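Handout 2: Zippers, Plackets and the Front Opening
Garment Care and Repair, evening section
Instructor: Valbona Kos
Revised June 5, 2019

Bring to this session: one garment with a front opening that you are prepared to see handled by strangers. A soft pencil. A hand needle, size of your choice, and thread that comes within shouting distance of the garment's color. If you own a seam ripper, put your name on it. The course owned several in January and now owns one.

1. Where we left off

Last time we got as far as necklines and collar labels, and Bujar Dervishi asked why a label is always sewn exactly where it will scratch. I said I would look into it. I have looked into it and the answer is that the back of the neck is the easiest place to sew one. If you want it out, cut the stitches from the label side, pull the thread ends through, and check the seam behind it before you throw anything away. On cheaper jackets the label stitching and the collar stitching are the same stitching, and you will have gained comfort and lost a collar.

Two people handed in the collar exercise on time. The rest of you know where the box is.

2. Parts of a zipper, in the order they fail

Tape. The woven strip on each side that the teeth are attached to. It gets sewn to the garment, and it is usually in better shape than anything else in the opening. When it does go, it frays at the ends.

Teeth. Molded plastic, metal, or a continuous coil pretending to be teeth. Molded teeth are big enough to look at one at a time, which makes them the kindest ones to learn on. A coil will forgive a small bend. A molded tooth that has snapped off is gone, and the gap will travel with you for the life of the jacket.

Slider. The part everyone blames. It has a wide end, where the rows go in separately, and a narrow end, where they come out joined. Nine times out of ten, when a zipper closes and then opens again behind the slider, the teeth are fine and the slider has spread. Squeeze it very slightly with pliers, one side and then the other. Very slightly means less than that.

Stops. The little fittings at the ends that keep the slider from leaving home. A separating zipper (most jackets) has a pin and box at the bottom in place of a plain stop. The pin is the piece children chew.

Pull. Decorative. A paper clip does the same job and has done so on my raincoat through several winters.

3. The opening before you touch it

Most repairs go wrong in the first minute, when the owner grabs the slider and yanks. Lay the garment down on a light table and look. A dark cloth on a dark table is how you end up sewing a sleeve to a front.

Look for these:

Whether both rows lie flat or one of them ripples. Ripples mean the cloth shrank and the tape didn't, or the tape was stretched when it was sewn in. Washing will not fix either one.

Whether there is a facing or a fold of cloth alongside the teeth. A thick folded edge gives you something to hold. It also gives the slider something to eat.

Where the rows come together. Trace them with a finger from the open end. If your finger meets a lump of cloth before it meets metal, that lump is your problem and you can stop diagnosing.

Hold the cloth close to the end of the zipper, and hold the cloth itself. People hold the slider because it is shiny.

Blue garment, front opening: up close, then crumpled on a table.
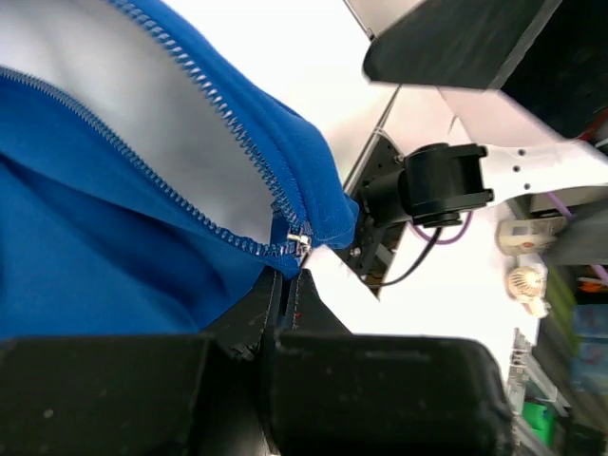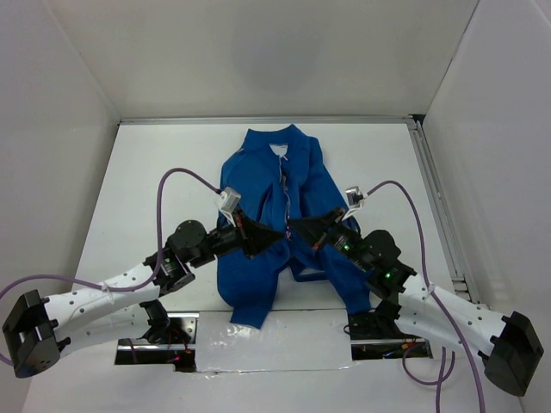
4. Laying it flat

A jacket has no natural resting shape. Put down from any height it will arrange itself like something that has been told bad news, with a sleeve in an unexpected place and the hem pointing at the door. Before you work on the opening you need to get it from that state to one where the two fronts are side by side and you know which is which.

My order, which you may improve on privately:

a) Find the collar. It is stiffer than the rest and usually has the label in it, so you can find it by feel if you have to. Put it at the far edge of the table, away from you.

b) Pull the side seams out toward you, one hand on each. Leave the sleeves alone for now. They will try to join in.

c) Sleeves next, out to the sides, seam underneath. If a sleeve is inside out, fix it here. Dean Lambert finished a very handsome topstitch last term on a sleeve that was inside out and has been gracious about it ever since.

d) Fronts last. Let them lie open, then bring the edges together without closing the zipper. They should meet from neck to hem. If one edge is longer, smooth from the middle outward, in both directions. Smoothing only downward sends all the extra cloth to the hem, where you will find it later and be cross.

e) Now work the zipper. Seat the pin in the box, all the way, and hold it down with one hand while the other brings the slider up. Stop after an inch and look. Then carry on.

Practice a) through d) until you can do them without reading. It does not take 50 tries. It may take more than two.

5. Cloth in the slider

We will do this one at the tables, since everybody has a story about it and I would like to hear fewer of them.

The wrong way is up. If the slider has swallowed a fold on the way up, going up gives it a second helping. Bring it back down the way it came, a tooth at a time, while drawing the cloth sideways and away from the teeth. Sideways, flat, steady. If it will not move at all, rub the teeth on both sides with a soft pencil – this is what the pencil was for – and try again.

If the lining is caught and the outer cloth is not, work from the inside. Turn the front back and you will generally find a small, smug pleat of lining right at the slider. Pinch it close to the teeth and ease it out. When it is free, put a few hand stitches through the lining a finger's width from the tape, catching the facing, so that it can't wander over again. Todor Lazarević does this to every jacket he buys before wearing it. I used to think that was excessive.

Scissors come out only when I say so.

6. Plackets, briefly

A placket is the finished strip along an opening. It may carry buttons, snaps, a zipper or nothing much. From across the room a zippered front and a light placket can look the same, a pale line down the middle of a dark garment, so go and touch it before you announce what it is. I have had a grown man defend a row of snaps as a zipper for most of a tea break.

For a placket that gapes, check the spacing of the fasteners before you blame the fit. For one that has twisted, unpick from the bottom, press it, pin it, and sew it again from the bottom. Starting at the neck looks tidier and leaves you with a surprise at the hem.

7. Materials

The practice tapes come in a Gistov box on the second shelf. Take one, write on it, bring it back. The Dedura thread is for machine work and the Saavedra thread is for hand work, and if you mix them up the machine will tell you before I do. Pliers live in the drawer marked 526, a number left over from an earlier use of the cabinet. The drawer marked 3487 sticks and contains nothing you want.

Ironing boards: the Zonden one is level. The other is for people who arrive late.

8. For next time

Replace the slider on your practice tape, and write down each step as you do it, including the ones that went badly. One page is plenty. Damir Nikolaidis has kindly agreed to be the person who reads them out, with names removed, though your handwriting may give you away.

Bring the garment back as well, closed. If it will not close, bring it open and sit near the front.

Questions about sleeve linings are postponed until the sleeve session, where there will be a great many of them. Questions about whether a zipper is worth replacing at all: look at the cuffs. If the cuffs have gone too, you are repairing a gardening jacket, and it can be done in any color thread you like.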